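Erari Home Recording - Frequently Asked Questions

This page is for the people who record for Erari in their own kitchen or in the kitchen of a relative. It was written by Kumudini Liyanage, and Dinesh Weerakoon corrected the parts about uploading. Please read it fully before your first session, also if you have recorded for another project before.

What do we collect, exactly?

We collect examples of ordinary housework, done with the hand grippers. One example is one complete piece of work, for example putting a fork into a holder or taking a lid from a pot. We call this an episode. The learning system receives the camera view and the movement of the gripper, and from many episodes it should learn which movement comes next. It does not receive your explanation, so please do not speak instructions into the recording.

Do I need to know how to program?

No. You need steady hands and some patience. Most of our recorders learned the work in one afternoon.

What are Humus and Oven?

They are the names of our task sets. Humus is the work with vegetables and kitchen scraps: peelings, leaves, bags and the compost pot. Oven is everything with dishes and utensils. The name Oven is older than the present content of the set, and we kept it to avoid renaming all the folders. No episode in Oven asks you to switch on any heat. If a stove or an oven is still warm from your own cooking, wait until it is cold before you record near it.

How many episodes are needed?

We need 800 accepted episodes for each task set. This is the number for all recorders together, and not for one person. Please do not hurry to reach it. A quick bad episode costs us more time than a slow good one, because somebody must watch it and remove it by hand.

Must I clean the kitchen before I record?

Please do not. Clean the work surface so that you can move safely, and leave the rest as it is on a usual day. The system should learn to find a spoon in a kitchen where people live. If you put everything away first, it learns only your tidy kitchen, and then it has difficulty in the next one. You should remove only private things: letters with an address, medicine with a name on it, photographs of family members, and screens that are switched on.

Can I use my own utensils and dishes?

Yes, we prefer it. Different shapes and materials are very useful to us. Do not use sharp knives in any episode. A knife block may stay on the table if it normally stands there, but the gripper should never take a knife out of it. Thin glass is also not allowed.

Why are chopsticks recorded so often?

The chopstick is the object in the Oven set with the most failed grasps. It is thin, it rolls, and it looks almost the same from both ends. When it lies on other utensils, it moves as soon as one of them is touched. We therefore ask for it in many positions: in a holder, flat on the table, across another utensil.

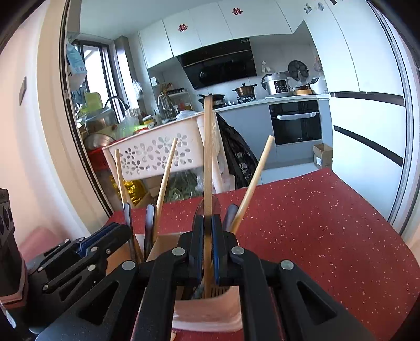
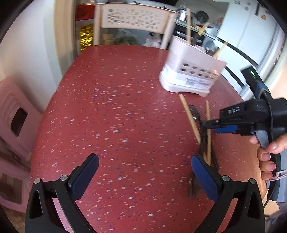 Chopsticks in the Oven set, both in one kitchen.

The starting position of the objects is the thing that new recorders most often forget to change. They build one arrangement that works well, and then they repeat it until the session is over. Please build a new one after every episode. Two chopsticks lying over a spoon and a fork, each at its own slant, make a good start, and for the next episode you can turn the spoon, or move the holder to the other side of the table. The tips of the chopsticks should also not always point to the same place. When you take one out of the holder or put one in, close the fingers on it fully before you move, so that it stays upright between the pads. If it leans a little, this is acceptable, and you do not need to begin again.

What if I drop something?

Continue, if the object is still on the table. Pick it up again with the gripper and finish the work. Such an episode is valuable, and you should mark it with "recovered" in the list. If the object falls to the floor, stop the recording, pick it up with your hand, wash it if necessary and start a new episode. Do not bend down with the gripper while the recording is running.

May I help with my free hand?

No. During an episode only the grippers touch the objects. Between episodes you can use your hands as you like. If your fingers touch an object by mistake, also for a short moment, please mark the episode as "hand" and we will take it out.

When do I use one gripper and when both?

The task card says it. Cards with one gripper are for simple picking and placing. Cards with two grippers are for work where one side must hold and the other side must move, or where the objects lie too wide for one arm. In the second kind, both grippers must be recording from the beginning, and both should be in an open position when you start. We had many episodes where the left one started late, and we could not use them.

How should an episode begin and end?

Hold the grippers still for three seconds, with the fingers open, and only then move to the object. At the end, open the fingers, move back a little, and hold still for three seconds again. Count slowly in your head. The still part tells our software where to cut. If you cut it short, the software sometimes joins two episodes together - and then both are lost.

How fast should I move?

Slower than you do with your hand, but without stopping on the way. A good test is that another person in the room could follow the movement and say what you are going to do. Please avoid small nervous corrections near the object. If you are not in the right place, move back, look, and approach again.

Does the light matter?

A little. Daylight from a window and normal ceiling lamps are both fine, and we like to have both in the set. Do not stand so that your own shadow falls on the object during the whole session. Please do not change the lamps in the middle of an episode.

What is the Bhattacharjee sheet?

It is the list that you fill in after each session. It has one line for each episode, with the task card, the objects, and the remark if something was not normal. Many recorders first wanted to fill it in at the end of the week, and then they did not remember which episode had the problem. Please fill it in on the same day. You can write in English or in your own language. Short words are enough - "rolled away", "hand", "left gripper late".

How do I send the recordings?

Connect both devices and the small storage box to the laptop, open the upload program and choose your recorder name. The program checks the files first and shows a yellow line where something is missing. A yellow line is not always an error. It can mean that you used one gripper for a card where two are expected. Correct the card name if it is wrong, and send again. Please do not rename the files yourself. Dinesh Weerakoon has spent many evenings finding files that were renamed with good intention.

The upload is very slow. What can I do?

Leave it overnight. It continues after an interruption, so you can also close the laptop and open it in the morning. Do not erase the storage box before the program shows the word "received".

Who looks at the recordings?

Our reviewers, who are employed by the project and work in our office. They watch for the errors named on this page. If another person's face is visible for more than a moment, the episode is removed. Please tell everybody in your household when you record, so that they can choose to be in a different room. Children should not be in the kitchen during a session.

An episode of mine was rejected. Can I ask why?

Yes, and you should. The reason is written in your sheet after the review, and if it is not clear to you, write to Kumudini. A rejected episode is not a mark against you. For some reasons, for example a missing still part, we can often repair the file if you tell us soon.

When do I return the equipment?

On the Wednesday after your last session, to the office, between the opening hour and lunch. Wipe the finger pads with a cloth that is a little moist, without soap, and let them dry. Roll the cables loosely. If a pad has come off or a screw is loose, put a note in the case and do not try to glue it.

I still have a question.

Write to the recording desk with your recorder name and the task set in the subject line. Questions about uploading go directly to Dinesh, and everything else to Kumudini.

Contact the recording desk | Task cards | Privacy | © Erari | Back to top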